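# The bin method

I have sorted the same cupboard four times in my life, and every time it has gone back to being the cupboard by February. You'll know the one. Ours is under the stairs and holds batteries, tape, a torch, odd gloves, the thing for bleeding radiators and a great many objects that don't belong to any family at all.

So when my neighbour Efe Igwe told me she'd emptied hers in an afternoon using two big grey bins and nothing else, I went straight round with a notebook (and a cake, I'm not a monster). She'd got the idea from her brother-in-law, Jeferson Rocha, who runs the returns room at a shop called Selham, where things arrive with no box, no label and no clue what they once were.

The rules are short. Everything goes in the first bin. You take out one thing at a time, whatever your hand lands on, and you decide about it before you touch another. If it has a home, it goes there. If it hasn't, it goes in the second bin. Jeferson is very firm about one thing at a time! Tip the lot on the carpet and you'll spend the evening untangling string, reading old birthday cards and wondering whether you could learn the harmonica.

I bought my bins from Bosness, a hardware shop near the station that I can never leave with only what I went in for. They were 19 pounds each, and I carried them home on the bus, one inside the other, with my shopping in the top. My husband asked if we were getting a horse.

The first hour was lovely. Batteries, easy. Tape, easy. A whole set of picture hooks I'd bought twice since losing them. Then I got to the small stuff, and I slowed right down, and by four o'clock I was sitting on the bottom stair holding a plastic foot and feeling quite emotional about it.

I rang Efe. She said everyone gets stuck at the bottom of the bin, and that I should come and see how Jeferson's lot do it, so the next week I did. It's a plain sort of place, with a kettle and a radio, and I could have stayed all day. What I liked best was how unbothered they all were by not knowing what a thing is. Wilfredo Castillo, who has been there longest, told me he sorts by what he'd do with it and never by what it's called. Would he put it on a shelf, in a drawer or in somebody's hand? It had never crossed my mind that you could skip the name. 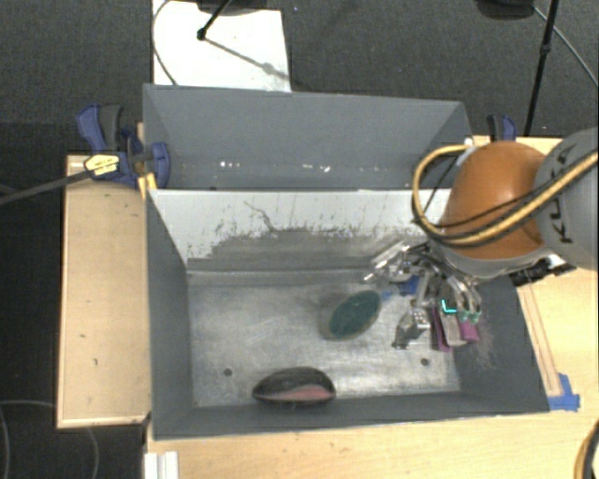
It's the little smooth things that catch me out, though, the ones with no corners and no writing. They slide down past everything else and lie there at the end looking important. Wilfredo says to leave them till last and give each one a single look. I've found a second look is where the trouble starts – by the third I'm planning a special tin.

I went home and finished mine that night, with the radio on and the stairs carpet printing itself into my legs. The plastic foot went (it belonged to a lamp we gave away years ago). The torch now lives on a hook by the door, and the gloves are in pairs, apart from one red one I can't part with.

The second bin is still in the hall. I've told everyone in the house they have until the end of the month to claim what they want, and so far my son has taken out a bicycle bell and put in a shoe.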